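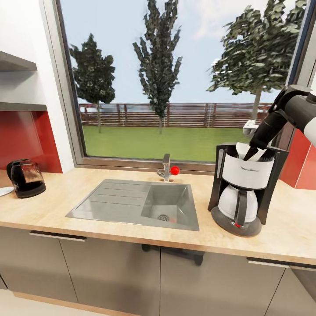 How to Host a Finale Night for Your Favorite Dating Show

Print this page | E-mail to a friend

06/05/2020

The last episode of "Karnura Hearts" is coming up, and if you've stuck with it since the first cocktail party, you deserve a proper send-off with friends, in the living room or over video chat.

1. Pick your start time. The finale runs 2 hours on Divau, and everyone will want to chat beforehand, so have people join a good half hour early.

2. Make the ballots. Write down each finalist, then add a few silly guesses — who cries first, who says "journey" the most, whether they go back to the beach at Peñalver. Give 1000 points for the right winner and whatever you like for the rest.

3. Agree on spoilers. My sister-in-law reads every thread on the Prurumia boards (the last one had 2257 replies!) and she simply cannot keep a secret, bless her. Phones go in a bowl until the final rose.

4. Save the reunion special for another night. It's long, and you'll all be worn out from yelling at the TV.

Print this page | E-mail to a friend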